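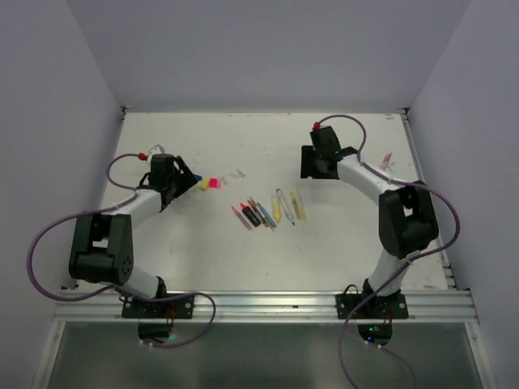

Eight writing implements fanned out on a scuffed white tabletop.

Pen drive at Tomness library passes 900

Anyone who has ever opened a kitchen drawer in search of something to write a phone number with, and come up with a fistful of old markers and pens instead, will be glad to hear how well the January pen drive has gone at the Tomness library. The count stood at 900 when the doors closed at 6 p.m., and people were still coming up the steps with coffee cans and zippered pouches!

The idea came from Gemechu Gebretsadik, who teaches art to the younger grades at Ultside School and got tired of seeing good pens tossed out at the end of each year. Every one that comes in is tried on scrap paper, then laid out on a table with its neighbors, wiped down and matched with a cap if a cap can be found (there is a whole shoebox of spare caps, and it is surprisingly pleasant to dig through).

So far 443 have been passed as fit for use, and the first of them are already bundled up for Ultside and for the after-school club on Lammers Street. The rest are still waiting their turn.

"My own desk is the worst in the building," Gebretsadik said. "I brought in 40 and I still can't find a pencil."

Pens, pencils and markers of any color are welcome at the front desk through the end of the month, and so are sturdy pencil cases, which have been in short supply. Families out in Fedton can leave theirs at the bakery counter, and somebody will drive them over.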